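Guides > Basketball > Running a League > Setting up your first draft

Setting up your first draft in Mesta

I've run our fantasy basketball league for years, and I've made just about every mistake you can make on draft night, so I've written this section for anyone who has been handed the commissioner's job and would quite like to keep their friends. It assumes you've already made an account and picked a league name (ours is Nulla, don't ask).

Before you start, get everyone's email address in one place. You'll want it open in another window, because Mesta logs you out if you sit on the invite page too long.

1. Open the League tab and choose New Season. Don't choose Copy Season unless you want last year's trades dragged along with it. Natsumi Tsuji did that to us in March and half the rosters came up with retired players on them!

2. Set the number of teams. We play with 9, which the app grumbles about as it likes an even number. You can ignore the warning, but one team will have a bye each week.

3. Set the roster size. I use 16 spots with three of them on the bench. If your lot are new to this, go smaller, as the last few rounds get very slow when people have run out of names they know.

4. Pick the draft type. Snake is the one most people understand: whoever picks last in round one picks first in round two. Auction is more fun (I love it) but it takes all evening.

Note: you can't change the draft type once the first invite has been accepted. You have to delete the league and begin again.

5. Set the pick clock. It comes set to 90 seconds and I'd bring it down to 30 once people have had a practice. Ye-rin Sun will tell you that's cruel, but she also once took four minutes to choose a backup centre.

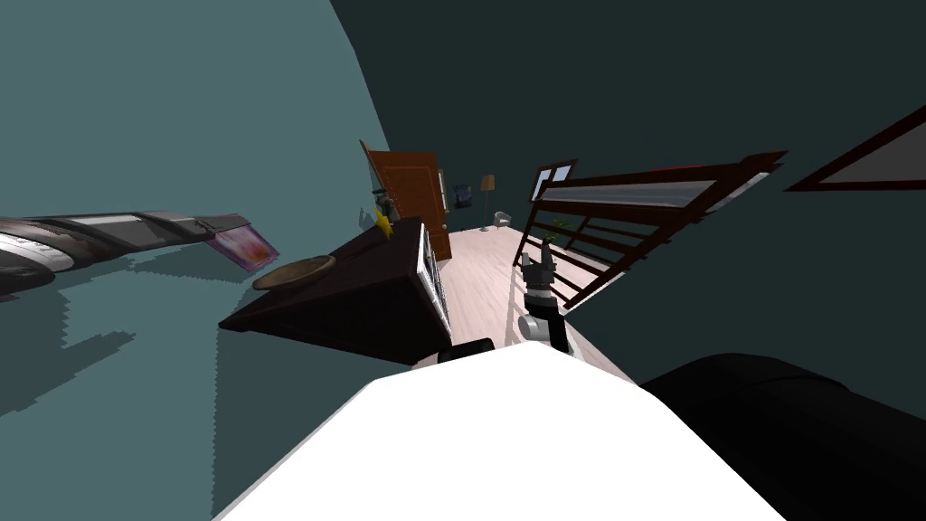
6. Choose your scoring. Points leagues add everything up into one number, and category leagues compare rebounds, assists, steals and so on separately. I'd start with points. Turnovers should cost something, otherwise everybody piles into the same high-usage guards.

7. Press Send Invites, then check the Pending list. Anyone still showing there the night before needs a nudge. Orest Karpenko's always ends up in his junk folder, so I just text him the join code now.

8. Randomise the order. Do it with at least one other person watching, either in the room or on a call. I got first pick two seasons running and I still hear about it from Seo-ah Yang.

Caution: the Randomise button has no confirmation box. Press it twice and you've got a new order, and the old one is gone for good. Take a screenshot the moment it appears.

9. Run a mock draft. It's under Tools, and it fills any empty seats with computer teams. The player list is enormous (3,891 names when I last looked, including plenty who'll never get a minute) so show everyone how to filter by position.

If someone drops out on the night, set their team to Auto. It picks from their queue first and then from the default rankings, so ask people to fill in a queue even if they're sure they'll be there. Ga-eun Heo lost her broadband in round two last time and ended up with a better team than mine.

Trades are off by default for the first week after the draft. I leave that alone. The settings for the trade deadline and the waiver order are in the next section.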